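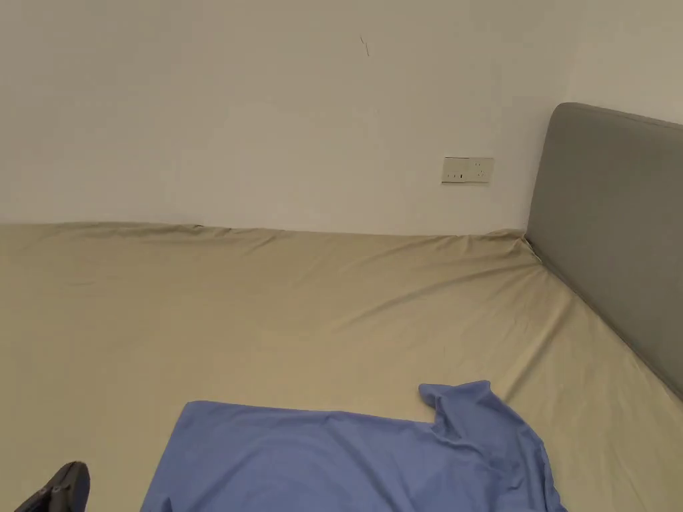

침대 위의 파란 옷과 베이지색 시트

# 그림은 왜 손을 든 사람이 가져갈까?

경매는 물건 하나를 놓고 여러 사람이 값을 부르는 자리예요. 가장 높은 값을 부른 사람이 가져가요. 빵집에서 이러면 혼나지만 그림 가게에서는 괜찮대요.

데스우드 경매장에 칼라크라는 제목의 그림이 나왔다고 해 봐요. 온통 회색인데 구석에 점이 하나 있어요. 경매사가 말해요. "1000유로부터 시작합니다!" 누군가 번호판을 들어요. 다른 사람도 들어요. 값은 200유로씩 올라가고, 코가 가려운 사람은 꾹 참는 게 좋아요.

3000유로에서 모두 조용해지면 경매사가 작은 망치로 탁 쳐요. 이걸 **낙찰**이라고 해요. 이제 마음이 바뀌어도 늦었어요.

## 꼭 팔리는 건 아니에요

그림 주인은 "이 값 아래로는 안 팔아요" 하고 미리 정해 둘 수 있어요. 이 값을 **내정가**라고 하는데, 손님에게는 보통 비밀이에요. 아무도 그만큼 부르지 않으면 그림은 도로 집에 가요. 이건 **유찰**이에요. 그림은 별로 속상해하지 않아요. 주인은 좀 속상해해요.
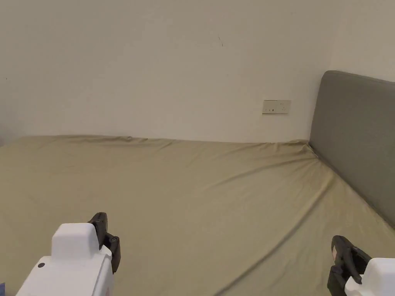
독자 라이(Lại)는 점 하나쯤은 자기도 찍을 수 있는데 왜 자기 그림은 안 사 가느냐고 물어 왔어요. 좋은 질문이에요. 값은 솜씨만 보고 정해지지 않거든요. 누가 그렸는지, 비슷한 그림이 얼마나 남았는지, 그걸 꼭 갖고 싶은 사람이 몇 명인지도 중요해요. 갖고 싶은 사람이 2명만 있어도 값은 쑥쑥 올라가요. 둘 다 고집이 세다면요.

## 수수료

낙찰된 값만 내면 끝일까요? 경매장도 먹고살아야 해서 사는 사람에게 돈을 조금 더 받아요. 파는 사람에게도 받는 곳이 많아요. 망치값치고는 꽤 비싸지요.

**낱말 하나 더:** 경매에서 값을 부르는 일은 **응찰**이라고 해요.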